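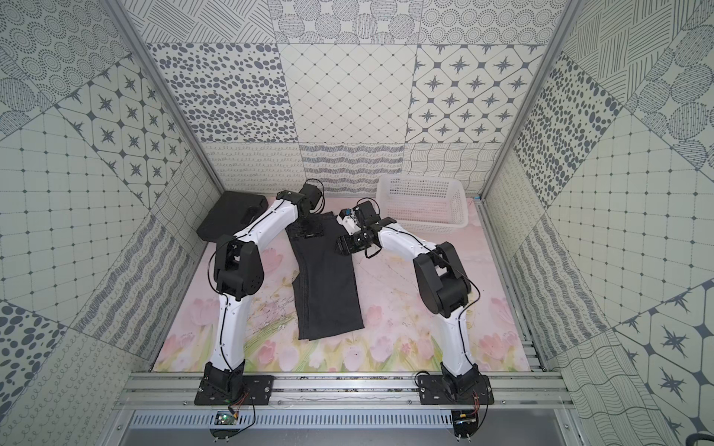 Niddale students take two-armed laundry folding to the Dodmont Student Robotics Open

NIDDALE, June 24, 2025 — Hi, I'm Atieno Kombo, and I coach the robotics club at Niddale High. I've been asked to write our press release this year, so please forgive me if it sounds more like a letter home!

Our team, Trella, has a spot in the household tasks class at the Dodmont Student Robotics Open. There are 21 teams entered, and ours has eight students on it. They picked clothes, which I tried to talk them out of in January (cloth is awful to work with — it never lands the same way two times in a row). They picked clothes anyway, and I'm so glad.

The kids teach the pair of arms by driving them through a fold, saving the run, and then doing it all over again. So far they've saved 392 runs. Pants have had most of our attention lately, and everyone has strong feelings about where to grab a waistband. Misaki Sugawara leads the driving crew, and Takeshi Aoki looks after the wiring and the training code.

"I used to fold my pants without thinking," Misaki told me. "Now I stop halfway and look at my hands."

Big thanks to Toshio Tsuchiya at Wada Machine Shop, who let us use his saw and drill press for some 3 months of evenings and stayed late more than once.

We're holding an open practice in the club room before we leave for Dodmont, and families, neighbors and reporters are all welcome. Athina Sotiropoulos in the school office has the times and can set up interviews with the team.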